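Llegué tarde a la entrevista y además me equivoqué de puerta (el taller del club Gretley está detrás, entrando por el aparcamiento, y el timbre no suena). Cuando por fin di con el sitio, Elmarie Ngcobo me soltó un «siéntate donde puedas» y siguió escribiendo en el portátil un buen rato. Me cayó bien enseguida.

Elmarie lleva el grupo de manipulación del club, que este curso se ha apuntado al torneo Plernirix con un proyecto que han llamado Molefe. La prueba que han elegido es doblar ropa y trapos. Le dije que me parecía facilísimo y me miró con mucha paciencia.

«Todo el mundo dice lo mismo el primer día», me contestó. «Una caja tiene esquinas y se quedan donde las dejas. Un trapo hecho una bola no tiene nada de eso. Los chavales vienen de programar cochecitos que siguen una línea, y con la tela se les acaba la geometría en cinco minutos.»

Le pregunté por dónde empiezan, entonces. Por mirar, me dijo. Antes de tocar nada, cada equipo se pasa una tarde entera repasando lo que ve la cámara de la muñeca, que es una vista rarísima si no estás acostumbrado — te sientes como una hormiga subida a unas tijeras.
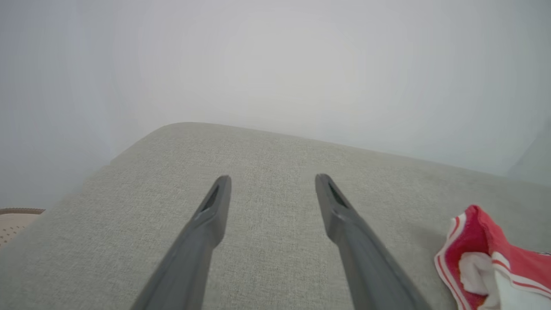 *Los dos dedos de la pinza, abiertos, con la tela roja y blanca a la derecha.*

«Desde ahí lo gris te lo tapa casi todo», me explicaba Elmarie, «y la tela que te interesa se queda en una esquina. Yo les pido que me digan hacia dónde moverían la pinza sin mirar ninguna otra cámara. Se pelean muchísimo. Me encanta esa tarde.»

En esas apareció Samuele Orlandini, que tiene diecisiete años y es el que más horas le echa al programa. Venía con un bocadillo y con ganas de hablar, así que aproveché. Me contó que el reglamento da 100 puntos por prueba y que 50 se los lleva el agarre, o sea, coger la tela por un borde bueno. Doblarla viene después y, según él, «si has cogido mal, ya da igual lo bonito que dobles».

¿Y cómo aprende el robot a coger bien? Pues con demostraciones: un alumno mueve los brazos a distancia, se graba todo y luego se entrena con eso. Se han propuesto llegar a 200 grabaciones antes del torneo. Samuele las guarda con un programita suyo que se llama Gristis («el nombre no significa nada, lo puse a las tantas») y que le obliga a escribir una nota en cada una. Le pedí que me leyera alguna y se puso colorado. La primera decía: «dedo derecho demasiado bajo, repetir, tengo hambre».

También me habló de los dos brazos, que es donde más discuten. Él quería arrancar con uno solo. Elmarie dijo que no, que con uno se cogen vicios, y el grupo votó con ella. Samuele todavía no lo ha digerido del todo, pero reconoce una cosa: «Con dos tienes que decidir quién va primero. Y si la tela está a la derecha, pues va el derecho, vale, muy bien, ¿y el otro qué hace mientras? Ahí estuvimos atascados desde julio».

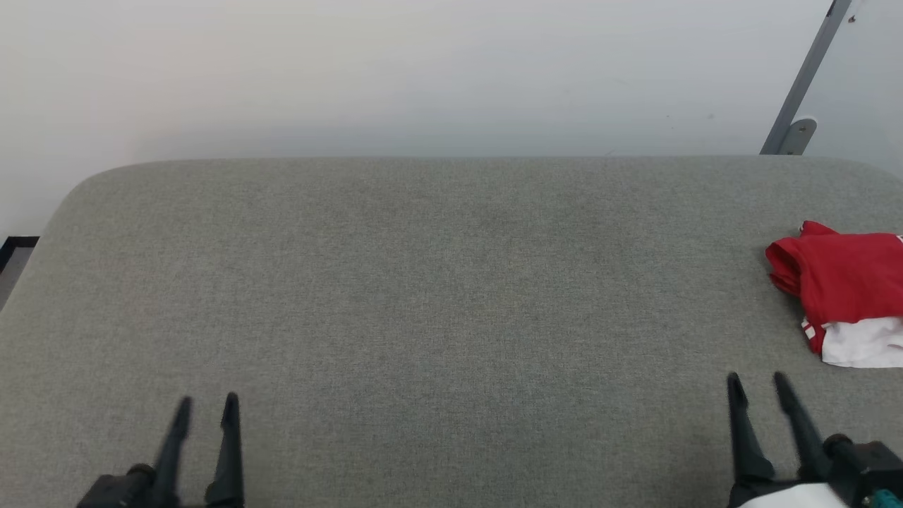
La solución que han encontrado de momento es la más sosa del mundo, y lo dice él, no yo: el izquierdo espera abierto en su lado hasta que el derecho acerca la tela al centro. Se pierden segundos, claro. Elmarie prefiere perderlos. «Ya correrán», me dijo. «Primero quiero que sepan explicarme por qué se mueve cada brazo. Si me contestan "porque lo ha aprendido así", volvemos a las grabaciones.»

En el equipo son 9 y no todos programan. Hay quien solo opera, quien revisa notas y quien ha rediseñado las puntas de los dedos tres veces. Le pregunté a Elmarie si alguno se le aburre con tanto trapo y se echó a reír. «A veces, sí. A mí también me pasa. Entonces recogemos y otro día seguimos.»

Samuele me dejó probar los mandos antes de irme. Cerré la pinza con muchísimo cuidado, levanté el brazo muy orgulloso... y no había cogido nada. Él ya estaba escribiendo la nota.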